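Triltside Clothes Swap: your questions
Last updated 2022-07-01

How does the swap work?
You bring clean clothes you no longer wear and get a token for each item we accept. Each token buys one item from the rails. Tokens don't run out, so keep any you haven't used for next time.

How many items can I bring?
Six per visit. In January, when we get far more than we can hang, the limit drops to five.

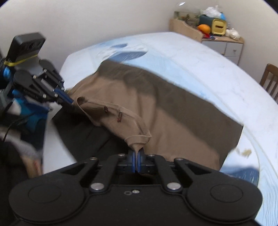
Coats count as two items and earn two tokens. Shoes, underwear and swimwear are not accepted, and neither are school uniforms, which go to the Sirik Road exchange instead.

Do clothes have to be ironed?
No, but they must be washed and dry. Please check pockets and do up zips. We take small repairs such as a missing button if you tell us at the desk.
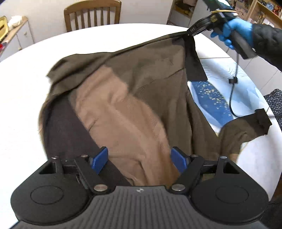

Brown fabric in the grip.

What about knitwear?
Wash it as the label says and fold it, as hangers pull the shoulders out of shape. We can't take anything with moth holes. If you have had moths at home, freeze the item in a sealed bag for a few days before bringing it. 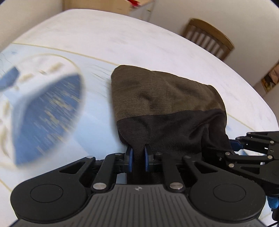 One visitor wrote to ask whether hand-knitted jumpers with no label are allowed. They are. Pin a note to the jumper saying what the yarn is, if you know, and how you wash it.

What happens to clothes left over?
Anything still on the rails after two swaps goes to Canden Textiles for sorting. Last year we sent them 1,133 items. The Vaněk sewing group has first pick of worn cotton for patchwork.

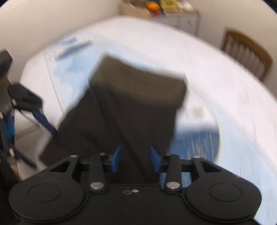 Could the tokens be used by someone else in the family, another reader wanted to know. Yes, anyone can spend them, and there is no need to tell us.

Is there a charge?
Entry is free. The hall holds 500, so we have never had to turn people away. Parking is behind the library and the side door has a ramp.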